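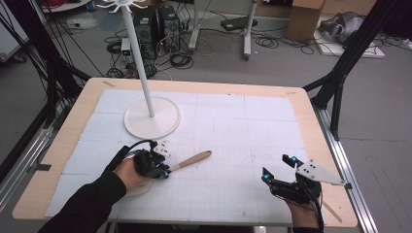

Can I hang wooden spoons on a mug tree?

Posted in Kitchen Storage by Chenxi Yuan
453 views

Hi all! I have one of those white mug trees, the kind with a round flat base, a tall skinny pole and a bunch of curved hooks up at the top. It's a Grandik, if that matters. We moved to Zellunside in July and the new kitchen has open shelves, so the mugs live up there now and the tree has no job. Meanwhile my wooden spoons are in a drawer that jams every single time I open it, usually while something is boiling over.

So I'd like to put the spoons on the tree and keep it by the stove. Some of my spoons have a little hole in the end of the handle and some don't. My questions are really whether the hooks will go through a hole that small, and whether the whole thing will get top-heavy. My longest spoon is 13 inches and I don't want it dragging on the counter. I also have a long cardboard tube left over from the move, and my sister thinks I should cut it up and stand the spoons in that. I'm not sold on it, but I haven't thrown it out yet either!

greenbeanmarge

Yes, do it, I've had spoons on a mug tree for years and I love it. The hooks are the part to check first. Mug hooks tend to be thick because they're meant to go through a mug handle, and the hole in a spoon is usually a lot smaller. Take your spoon over to the tree and try it before you buy anything or rearrange the whole counter (I rearranged the whole counter).

If it won't go on, get some cotton kitchen string and make a loop through the hole, maybe three inches of string before you knot it. Trim the ends short or they'll end up in the soup. You can skip the string on any spoon that already fits, though I did all of mine so they'd match.

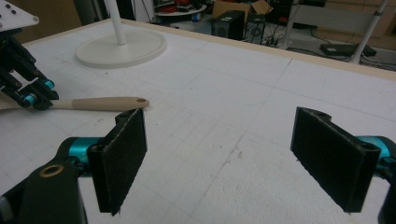 For the long one, measure from the counter up to the bottom of the hook, then lay your tape along the spoon and add the length of the loop. If you come up short, tie a smaller loop. A spoon with its bowl sitting on the counter isn't hanging, it's leaning, and it'll get bumped every time you reach past it.

The ones without a hole, you can drill. Clamp the handle on a piece of scrap wood, use a small bit, go slow, and sand both sides after. I'd rub a little oil in there too. I use Dondix board oil, but whatever you put on your cutting board is fine. Don't drill anything that already has a crack in it!! I split my mother-in-law's jam spoon that way and we still don't talk about it.

About top-heavy: spoons weigh a lot less than mugs, so I wouldn't worry much. Do spread them out so they aren't all on one side. And let them dry completely before you hang them in a bunch, mine got a musty smell the first winter.

Rudy_from_Memon

just use a jar

tapeandtwine

I'm with your sister on the tube, sort of. Cardboard on its own next to a stove is a bad idea, it'll soak up every splash and it gets gross. But a section of tube makes a really handy divider inside a crock or a big can! Mine are cut to 4 inches. Spoons go in one, the whisk goes in another, and they quit tangling.

Mark your line first by wrapping a strip of paper around the tube so the edges meet, then trace along the paper. Cut with a fine-tooth saw and turn the tube as you go. If you try to push straight through with a box knife you'll crush it, and your cut will wander off the line like mine did.
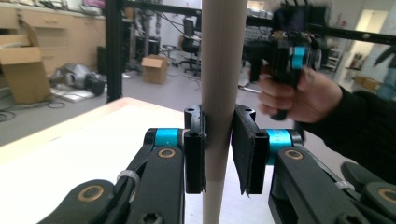 Cardboard tube, held upright.

Check that the tube will fit inside your crock before you cut all of it up. And keep a long piece back if you can, I roll my baking mats up in one and it goes on top of the fridge.

Chenxi Yuan

Thank you Marge, string it is! I'm going to try the hooks tonight and start with the spoons that already have holes. Rudy, I own a jar, it's full of pens.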